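My project for sports business class was supposed to be on ticket prices, but I switched in April after I fell down a rabbit hole about how lower-ranked tennis players pay their bills. (Sorry to my group, who had already made slides!) I ended up building a pretend season budget for one player on a small circuit I made up, the Stelldale Tour.
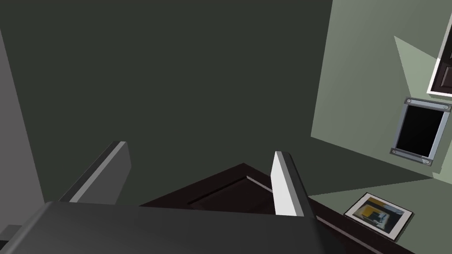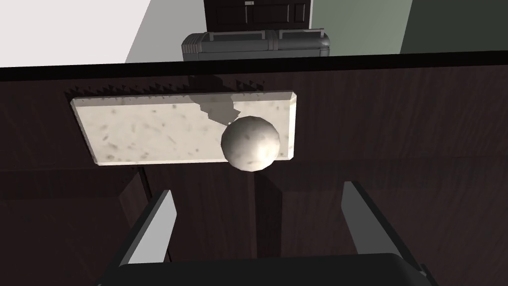 *Renders: gripper fingers first, then the white sphere on the speckled slab.*

## What I did

I gave my player a ranking of 388 and a racket deal with a brand I called Brulero, which hands over free gear and no cash. Then I set costs for each week on the road. Travel and hotel came to 600 dollars, and a shared coach added more on top, and I hadn't even gotten to food or stringing yet!

## What came out

A first-round loss on my tour pays so little that the week is in the red before the player unpacks. Winning the Varnico Open, my biggest event, pays 2000 dollars, and that covers nearly three weeks of travel if you skip the coach. I ran 10 tournaments in a spreadsheet and my player only made money in two of them. Ouch.

Adding a tiny shirt patch deal (Mushi, a snack company in my model) helped more than winning an extra match did, and I really didn't expect that.

## Stuff I'd fix

I left out taxes completely. I also treated every trip as the same distance, so the travel numbers are pretty rough. Doubles money should go in next, on its own tab.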